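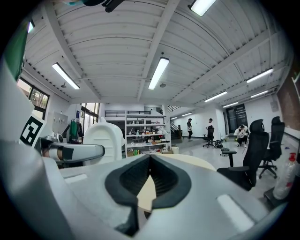
Posted by Nicanor Medrano in Workshop, March
Filed under: grippers, calibration

The hand-held gripper has reached its third housing. Jessie Guthrie drew this one in grey with a wider body than the last, and it finally leaves room for the cable to bend without rubbing on the finger pivot. The two pale pads on top are where my thumbs end up. I had them further back on the second version and my wrists complained by the end of a session.

Most of Tuesday went on the marker. It is a plain black-and-white square, fixed to the white finger, and the tracking software (we call it Faker, for reasons that go back to an early simulator) uses it to work out how far the finger has moved. On the old housing it lost the marker whenever the finger was nearly shut. Moving the mount outwards by 3 mm cured most of that. I logged 536 open and close cycles over the round table and Faker dropped the marker in 53 of them, almost all with the finger fully closed. I want that figure halved before I touch anything else.

The overhead tubes are a nuisance. There are a lot of them under that white ceiling, and with exposure on automatic the markers wash out as soon as the tool tilts up. Fixed exposure is better, although it has to be set again when the daylight from the windows changes. I have written the two values I use most on a bit of tape.

The rubber part in the middle, with the V-shaped notch, is unchanged. Jessie wants to try a softer grade. I would prefer to leave it alone until the finger travel is sorted - two changes at once and the log is useless.

Still to do:
Shorten the finger screws by 2 mm
Reprint the cable clip, which cracked at the layer line
Move the logging script from the Lysenko laptop to the Carkeo box
Ask Jessie whether the spring rate in her drawing is the measured one or the catalogue one

The files for the housing are in the shared folder under Grolov. Use the later of the two versions, as the first has the pivot hole on the wrong side.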